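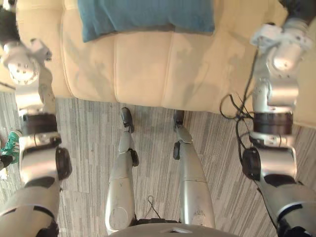 クリーム色の革のソファと、青緑色のクッション

ほんとうかな? ソファとクッションのうわさを調べる
2023年4月2日(日曜日) 生活のふしぎ 3・4年生から

ソファの話になると、大人はいろいろなことを言います。「革のソファはよごれがつかないんだよ」「白いものはすぐよごれるからだめ」「クッションはただのかざり」「しまもようをしくと部屋が広く見える」。どれも、聞いたことがあるような、ないような話ですね。

でも、その人はたしかめたのでしょうか。お店の人に言われたのをそのままくり返しているだけかもしれません。昔はほんとうだったけれど、今はちがう、ということもあります。

このページでは、ソファとクッションについてのうわさをひとつずつならべて、うたがってみます。家にソファがなくても、いすと、ざぶとんと、タオルがあれば、たいていのことはためせます。読んだことをそのまま信じる必要もありません。このページもうたがいながら読んでください。

うわさ1 「革のソファはよごれない」

革は布とちがって、水がすぐにはしみこまないものが多いです。お茶を少しこぼしても、すぐにふけば、あとがのこらないことがあります。そこから「よごれない」という話になったのでしょう。

けれども、「すぐにしみこまない」と「よごれない」は同じではありません。いちばん上のソファをもう一度見てください。表面に、うすい灰色のよごれや、こすれたあとがあります。右のほうがとくに目につきます。クリーム色なので、うすいよごれでも見えるのですね。

では、何のよごれでしょう。ズボンの色がうつったのか、手のあぶらか、バッグがこすれたのか。写真を見て「ズボンだ」と言いきる人がいたら、あまり信用しないほうがいいです。見ただけではわからないからです。ただ、ソファのよごれの原因としてよく言われるものは、次のとおりです。

手や足のあぶらと、あせ
新しいジーンズなど、色の落ちやすい服
こぼした食べものや飲みもの
ほこり
かばんの底や、金具のこすれ

このうち、水でふいて落ちるものと、落ちないものがあります。服の色がうつったものは、なかなか落ちません。こすれたあとは、よごれではなくて「きず」のこともあります。きずをいくらふいても、きずのままです。

ここで気をつけたいのが、「重そうで水ぶきすればいい」とか「消しゴムでこすれば消える」とかいう知恵です。どこかの家のソファではうまくいったのでしょう。でも、革といっても種類がたくさんあります。表面に色をぬってかためたもの、ほとんど何もぬっていないもの、革ににせて作ったもの。同じやり方で、ぜんぶきれいになるとは考えにくいですね。ソファのうらや底には、手入れのしかたを書いた札がついていることがあります。まずはそれを読みましょう。札が見つからなかったら、おうちの人と相談して、目立たないところで小さくためします。

判定 うわさ1は、言いすぎ。「よごれが中まで入りにくいことがある」くらいなら、まあ、よさそうです。

うわさ2 「うすい色のものは、よくよごれる」

これは多くの人が信じています。白いシャツを着た日にかぎってカレーうどん、という話もよく聞きます。

でも考えてみてください。よごれは、ソファの色を見てから、つくかつかないかを決めるのでしょうか。そんなはずはありません。

かんたんな実験ができます。

用意するもの
白い画用紙 1まい
黒い画用紙 1まい
小麦粉 少し
えんぴつのしんをけずった粉 少し

やり方
新聞紙をしいて、その上に白い紙と黒い紙をならべます。どちらの紙にも、えんぴつの粉をひとつまみ落として、指で軽くこすります。次に、紙のべつの場所に、小麦粉を同じようにこすりつけます。

白い紙では、えんぴつの粉がはっきり見えて、小麦粉はほとんど見えません。黒い紙では反対になります。つけた量は同じくらいなのに、見え方がまるでちがいます。

ということは、「うすい色はよくよごれる」ではなくて、「うすい色は、こいよごれがよく見える」と言ったほうが正しそうです。こい色のソファは、かわりに白いほこりがよく見えます。ねこの白い毛もよく見えます。黒い家具を買ってからそうじの回数がふえた、という家もあるくらいです。

もうひとつ、うたがってほしいことがあります。よごれが見えないソファは、きれいなソファでしょうか。見えないだけで、たくさんついているかもしれません。見えるほうが早く気づいてふけるのだから、うすい色のほうが清けつだ、と言う人までいます。こちらの意見も、ほんとうかどうかはわかりません。気づいても、ふかない人はふかないので。

判定 うわさ2は、半分だけほんとう。見え方の話としてなら、実験でたしかめられます。

うわさ3 「ソファのぬい目は、ただのもよう」

革のソファをよく見ると、表面にぬい目が走っていて、いくつものふくらみに分かれているものがあります。上のソファも、前の面がたてのぬい目で区切られて、ふっくらした形がならんでいます。どうしてこんなめんどうなことをするのでしょう。大きな1まいの革でつるんとおおったほうが、かんたんそうなのに。

理由としてよく言われるのは、こんなことです。

ひとつめは、中のつめもののこと。ふとんを思い出してください。カバーの中で綿がかたよって、はしのほうだけふくらんでいることがありますね。ぬい目で区切ると、中身が遠くまで動けません。

ふたつめは、材料の大きさです。動物の革は、動物の体より大きくはなりません。大きなソファをつくるには、何まいかをつなぐことになります。つなげば、ぬい目ができます。

3つめは見た目です。ふくらみがあると、やわらかそうに見えます。

さて、どれがほんとうの理由でしょうか。家具の本には、はじめの理由だけが書いてあったりします。でも、見た目のためだけにぬい目を入れたソファも売られています。つくった人に聞かないと、ひとつのソファについて「これが理由だ」とは言えません。いくつもの理由がまざっていることもふつうです。

ふくらんでいるから、すわるとやわらかい。これもあやしいです。見た目はふっくらしていても、中がかたいスポンジなら、かたい。反対に、うすく見えるのに、よくしずむソファもあります。家具屋さんに行ったら、まず見た目で「やわらかい」「かたい」を予想して、そのあとお店の人にことわってから、すわってみてください。予想は、けっこうはずれます。

ためしてみよう
ビニールぶくろに、丸めたティッシュをたくさん入れて口をとじ、たてにふります。ティッシュは下にたまります。次に、ふくろの外からセロハンテープやクリップで区切りをつけて、同じようにふります。動き方はどうかわりましたか。区切りのすきまが大きいと、あまりかわらないかもしれません。そうなったら、それも結果としてノートに書いておきます。

判定 うわさ3は、うたがわしい。ただし「もようのためのぬい目はない」というのも、まちがいです。

うわさ4 「クッションはただのかざり」

クッションのことを、役に立たないじゃまなものだと思っている人がいます。ソファにすわるたびに、どかさなければならないからです。たしかに、どかすだけなら、ないほうが楽です。

でも、ソファの大きさを考えてみましょう。すわるところのおくゆきは、大人の体に合わせてつくってあることが多いです。身長171センチの大人なら、背中を背もたれにつけて、足のうらをゆかにつけていられるソファでも、みなさんがすわると足がぶらぶらします。足をゆかにつけようとすると、こんどは背中が背もたれからはなれてしまいます。そこで、背中のうしろにクッションをはさむと、すきまがうまります。

これはためすのがかんたんです。いすでもソファでもいいので、おくまですわって、本を読んでみます。次に、背中にクッションか、たたんだバスタオルを入れて、同じ本を読みます。30分ずつ読んで、どちらが楽だったかをくらべます。

ここで、正しいくらべ方について少し。はじめの30分は元気で、あとの30分はつかれているかもしれません。そうすると、クッションのせいで楽だったのか、順番のせいなのかがわからなくなります。べつの日に、順番を反対にして、もう一度やってみましょう。本のおもしろさも関係します。つまらない本だと、どんないすにすわっても、おしりがいたくなるものです。

では、すべてのクッションが役に立つのでしょうか。そうとも言えません。ビーズのかざりがたくさんついていて、顔をのせるといたいもの。大きすぎて、すわる場所がなくなるもの。表がざらざらで、だれもさわらないもの。こういうのは、かざりと言われてもしかたがないです。どんなクッションも、ソファの上に平らにおいてあるだけでは、かざりか道具かはわかりません。使い方で決まります。

判定 うわさ4は、クッションによる。「ただの」とまで言うのは、らんぼうです。

うわさ5 「中身は羽だから高級」

クッションの中身には、いろいろあります。

綿 植物からとった、ふわふわのせんい。重くて、使ううちにぺたんとしやすい
ポリエステルわた 石油から作った糸をふわふわにしたもの。軽くて、安いものが多い
羽 水鳥などの羽。軽くてよくしずむ
ウレタン スポンジのなかま。おすともどる
そばがらやビーズ つぶがたくさん入っている。体の形に合わせて動く

お店では「羽入り」と書かれたものが、高いねだんで売られています。でも、「羽入り」とは、羽がどれだけ入っていることでしょうか。ぜんぶ羽なのか、ちょっとだけなのか。ふくろのうらの小さい字を読まないとわかりません。大きい字に書いてあることより、小さい字に書いてあることのほうが、たいていくわしいです。

中身の種類がちがっても、どのふかふかしたクッションにも、たくさん入っているものがあります。空気です。おすと、空気がぬけてへこみます。手をはなすと、せんいや羽がもとの形にもどろうとして、空気がまた入ってきます。ふかふかの正体は、ほとんど空気だと言ってもよさそうです。

クッションをりょう手ではさんで、ゆっくりおしてみてください。顔の近くでおすと、風が出るのがわかることがあります。革やビニールのカバーだと、ぬい目やファスナーのところから音がするかもしれません。

高いものはよいものか、という問題もあります。高くても、自分にはしずみすぎてねむれない、ということはあります。くびのすきな高さも人によってちがいます。「1908年からつづく伝統のまくら」と書いてあっても、それは会社が古いというだけで、あなたの頭に合うかどうかは、べつの話です。

判定 うわさ5は、信じるまえに小さい字を読むこと。

うわさ6 「クッションは、勝手に落ちる」

「わたしは落としていない。勝手に落ちたんだよ」と言ったことはありませんか。大人はたいてい信じてくれません。でも、大人のほうが正しいとはかぎらないので、調べてみましょう。

ものがすべるのをじゃまする力を、まさつ力といいます。つるつるした面ではまさつが小さく、ざらざらした面では大きくなります。革のソファに、つるつるした布のクッションをのせれば、すべりやすい組み合わせになります。

また、ソファの前のはしは、かどばっていないで、丸く下へカーブしているものがあります。クッションがそのカーブにかかると、ささえがなくなって、かたむきます。だれかがとなりにすわれば、すわるところがしずんで、坂もできます。

ですから、さわらなくても、となりの人のせいで落ちることはありそうです。では、だれもいない部屋で、平らなところのまん中においたクッションが落ちるでしょうか。まさつが小さくても、おしたり引いたりする力がなければ、動きだしません。朝おいて夜までそのままなら、「まったく勝手に落ちる」という言いわけは、かなり苦しくなります。

坂の実験
用意するもの
板か、かたくて大きな本
つるつるのクリアファイル
タオル
小さなぬいぐるみか、お手玉

やり方
板の上にクリアファイルをのせて、ずれないようにはしをテープでとめます。ぬいぐるみをおいて、板の片がわをゆっくり持ち上げます。すべりはじめたときの高さを、ものさしではかります。次に、クリアファイルをタオルにかえて、同じようにはかります。どちらも4回ずつやってみましょう。1回だけだと、手がぐらっとゆれただけかもしれないからです。4回の数字がばらばらでも、消さないで、ぜんぶ書いておきます。

さて、ソファの前のカーペットの上に、白いまくらがひとつあったとします。下の写真のような様子です。ソファの根もとにくっつくように、少しななめになっています。これは落ちたのでしょうか。おいたのでしょうか。それとも、だれかが投げたのでしょうか。

「ソファのすぐ前だから、ソファから落ちたにきまっている」と思いたくなります。でも、ゆかにすわる人が、背中にあてるためにおいたのかもしれません。べつの部屋から持ってきたとも考えられます。ものが「今どこにあるか」は見ればわかりますが、「どうやってそこに来たか」は、見ただけではわからないのです。家でだれかをしかる人にも、おぼえておいてほしいところです。

判定 うわさ6は、場合による。となりの人がすわったあとなら、調べてみるねうちがあります。

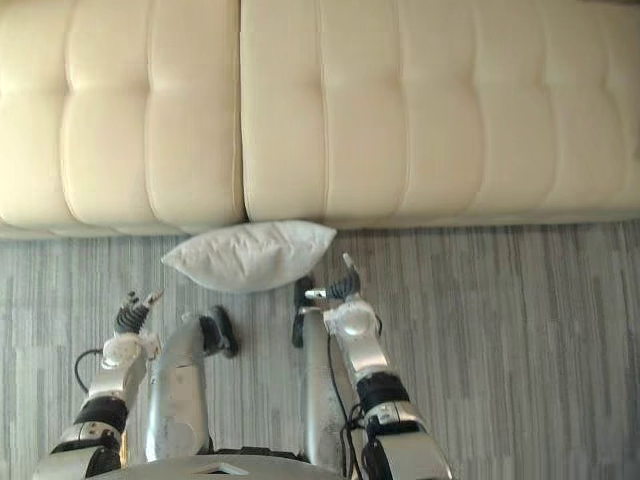

うわさ7 「すぐに拾えば、よごれない」

食べものを落としたとき、「すぐ拾えばだいじょうぶ」と言う人がいますね。まくらやクッションでも、同じことを言う人がいます。

よごれは時計を見ていません。まくらがカーペットにふれたら、そのときにもう、ほこりや糸くずがつくことがあります。長くおいておけば、上からほこりがふってきたり、人にふまれたりするので、よごれがふえることはあるでしょう。早く拾うのは、悪いことではありません。けれども、早かったから何もついていない、とは言えません。

ほんとうに知りたければ、次のようにします。

カーペットの上に白いタオルをおいて、すぐに拾います。タオルのおもてに、とうめいなテープをぺたっとはって、はがします。テープを黒い紙にはりつけて、虫めがねで見ます。次に、洗いたてのべつのタオルに、カーペットにはおかないで、同じことをします。

2番めの、おかないタオルをわすれる人が多いです。テープにせんいがたくさんついていても、それがカーペットのものなのか、タオルからとれたものなのか、くらべるものがないとわかりません。あなたのテープにも、タオル自身のせんいがいっぱいついているはずです。色のついたカーペットなら、せんいの色で見分けられるかもしれません。

白いまくらを拾ったあとにすることは、むずかしくありません。りょう面をぽんぽんと軽くはたいて、糸くずがあれば指でとります。ベッドで使うものなら、カバーをかえる人もいます。毎回そこまでしなくていい、という人もいます。ゆかを、いつそうじしたかにもよりますね。

はたくと中のほこりがぜんぶ出る、という話も聞きますが、「ぜんぶ」はどうでしょう。まどのそばで、日があたっているところではたくと、ほこりがまうのが見えます。20回はたいても、まだ出てきませんか。それに、出たほこりはどこへ行ったのでしょう。部屋の中ではたけば、また部屋のどこかに落ちます。

判定 うわさ7は、ほぼうそ。でも、早く拾うのはよいことです。ふんで転ぶ人がへります。

うわさ8 「しまもようをしくと、部屋が広く見える」

インテリアの雑誌などに、よくのっている話です。灰色や白っぽい色のすじが、たくさん入ったカーペットがあります。すじがソファのほうへ向かってのびていると、目がそのすじをたどって、おくゆきがあるように感じる、というのです。

線のせいで長さがちがって見えることは、たしかにあります。同じ長さの線なのに、はしについた矢印の向きで、長く見えたり短く見えたりする絵は有名ですね。目は、けっこうだまされやすいのです。

けれども、紙の上の絵でそうなるからといって、部屋でもそうなるでしょうか。部屋にはまどもドアもあり、人は歩きまわります。それに、雑誌の部屋は、たいていものが少ないです。広く見えるのが、しまもようのおかげなのか、おもちゃがひとつも落ちていないおかげなのか、あやしいものです。

紙の部屋で実験
同じ大きさの空き箱をふたつ用意します。ひとつの底には、おくへ向かうしまもようをかいた紙をしきます。もうひとつには、横向きのしまもようをしきます。家族や友だちに、かた方ずつ見せて、「おくゆきは何センチだと思う?」と聞きます。

聞き方にも注意がいります。「こっちのほうが広く見えるでしょう?」と聞いたら、だめです。そんなふうに聞かれたら、たいていの人は「うん」と言います。答えてほしいことを先に言ってしまうと、調べたことになりません。

3人くらいに聞いただけで、「しまもようは広く見える」と発表するのも早すぎます。答えがばらばらだったら、「よくわからなかった」と書いて出せばいいのです。

判定 うわさ8は、わからない。線で目がだまされることはありますが、あなたの部屋でどうなるかは、べつに調べる必要があります。

うわさ9 「部屋をかたづけると、頭がよくなる」

これを言われたことのない子は、あまりいないでしょう。クッションをソファにもどしなさい、まくらをベッドにもどしなさい、そうすれば勉強もできるようになるよ、と。

ほんとうでしょうか。クッションの場所と、九九のおぼえやすさに、どういう関係があるのでしょう。

かたづいた部屋の子のほうが、宿題をわすれないことはあるかもしれません。でも、そのとき、考え方は三通りくらいあります。かたづけたから、わすれなくなった。もともとわすれない子だから、かたづけもする。家の人がしっかりしていて、かたづけも宿題も手つだっている。どれなのかは、ふたつのことがいっしょに起きているのを見ただけでは、決められません。

アイスがよく売れる8月には、海でおぼれる人もふえます。だからといって、アイスを食べるとおぼれるわけではありませんよね。暑いから、アイスも売れるし、海に行く人もふえるのです。かたづけと成績の話も、これとにているところがあります。

では、かたづけなくてよいのか。そこは、つながりません。かたづけのよいところは、頭とはべつのところにあります。

ソファにすわりたいとき、すぐすわれる
ゆかのものにつまずかない
そうじきをかけるとき、いちいちどかさなくてすむ
なくしものをさがす場所がへる

どれもじみですが、自分の家ですぐにたしかめられます。うそかもしれない大きなごほうびより、こちらのほうが、理由としてはしっかりしています。

クッションをもどす順番
かたづけるときのやり方を、ひとつ書いておきます。ほかのやり方でもかまいません。

1 ゆかにあるクッションやまくらを、先に拾います。
2 ゆかにふれていた面をはたきます。
3 ソファのすわるところのすきまを見ます。左右のざせきの間は、小さなものがよく入りこむ場所です。えんぴつ、ヘアゴム、おかしのふくろ、リモコン。おくに手を入れる前に、大人に聞きましょう。金具があるソファもあります。
4 ソファの上の食べかすを、やわらかいブラシかかわいた布でとります。
5 クッションを、ソファの前のはしからはなしておきます。

5番は、うわさ6の実験をした人なら、やる理由が自分で言えると思います。まだの人は、わざとはしにおいたクッションと、おくにおいたクッションで、どちらが夜までのこっているか、1週間くらべてみてください。

判定 うわさ9は、しょうこを見せてもらうまで保留。かたづけはしたほうがよいです。

自由研究にしたい人へ

うわさを調べるときのノートには、次のことを書くとよいです。

だれが言っていたか
その人は、どうやって知ったのか
やる前の自分の予想
使ったものと、やり方
結果(予想とちがっても、なおさない)
うまくいかなかったこと
まだわからないこと

「だれが言っていたか」のところに、「テレビ」「ネット」「お母さん」とだけ書く人がいますが、もう少しくわしく書きます。テレビなら番組の名前、ネットならページの名前と見た日。お母さんなら、お母さんはどこで聞いたのか、も聞いてみます。聞いていくと、「さあ、昔からそう言うから」になることがよくあります。

それから、家のソファをよごす実験は、しないでください。革がどれだけしょうゆをはじくか知りたいときは、いらなくなった革のはぎれか、こわれたさいふなどを使います。もちろん、さいふも、ほんとうにいらないのかどうか、持ち主にたしかめてからです。

おうちの方へ
実験には、ご家庭にあるものを使います。小麦粉を使う実験は、アレルギーのあるお子さんがいる場合は、チョークの粉などにかえてください。粉をすいこまないよう、マスクをつけると安心です。

ことばの説明
まさつ力 ものとものがふれあっているところで、すべるのをじゃまする力。
合成皮革 布などの上に、石油から作った材料をぬって、革ににせたもの。お店では「合皮」とちぢめて書いてあることがある。
ウレタン 石油から作る材料。あわのように中に空気をふくませて、スポンジにする。
保留 今は決めないで、あとで決めること。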